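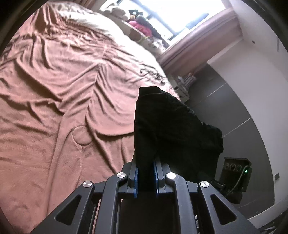

*Issue 413 | Tuesday, August 18, 2020*

## Do You Need a Book to Work Your Camera?

The Zorer 4 came out in April, and the guidebooks followed within weeks. Golton Press has the thickest, a full-color slab that promises professional results by the weekend. Koutsoukos has a slimmer one that promises the same thing with fewer pages.

I read both. I'm not sure either author spent much time outdoors with the camera.

The Golton book gives a whole chapter to the menus, in the order they appear on the screen. The free manual does that too. Its advice on autofocus comes down to trying each mode and seeing which you like. When it finally gets to light, you get two pages and a sunset.
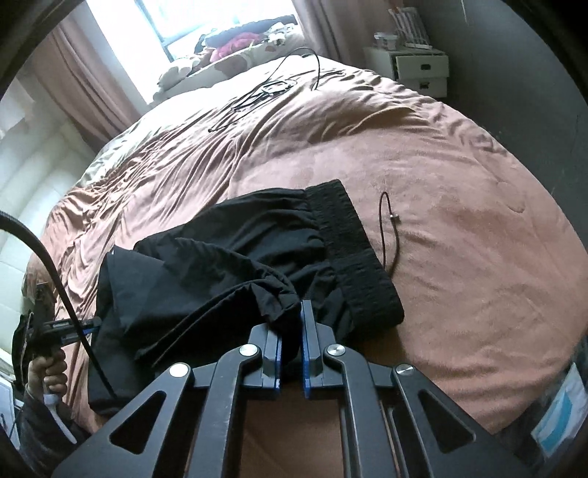

Koutsoukos does better on exposure. The section on metering is clear, and a beginner could follow it with the camera in one hand. Then come the "creative recipes," with settings listed to the last decimal as if your kitchen window had the same light as the author's. Copy them and you'll get a dark picture or a pale one.

Both books also push the Ziltik editing app hard, with a discount code inside the back cover. Make of that what you like.

If you've just bought the camera, leave it on aperture priority for a month and shoot every day. Borrow the Koutsoukos from a library for the metering chapter. I'd skip the Golton, even at half price.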